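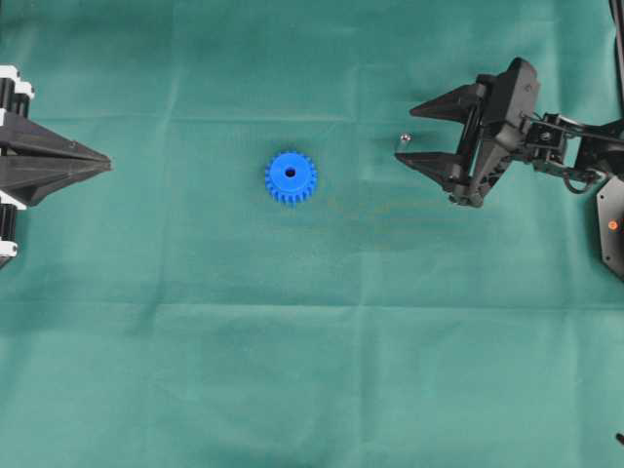

The blue gear on the green work cloth

The owner of Cosgrove, a two-room repair shop, has been mending small household machines for 25 years. Most jobs come down to one worn part.

"People bring in a whole mixer and it's a gear," she says. "The makers stopped selling them, so we draw our own and print them."

A replacement costs nearly 400 pence in plastic and time. She keeps the drawings on file and sends copies to Lastero, a shop in the next town.

The cloth matters too, she says. "Drop a pin on a bare bench and it rolls. On cloth it stays put." 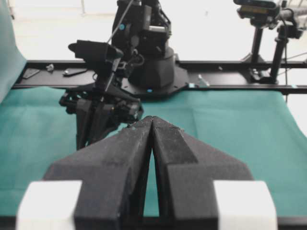
Small parts and a slender tool on the black rail behind the cloth

She irons it "about once a year, in May". The next job is a set of gears for a wool winder.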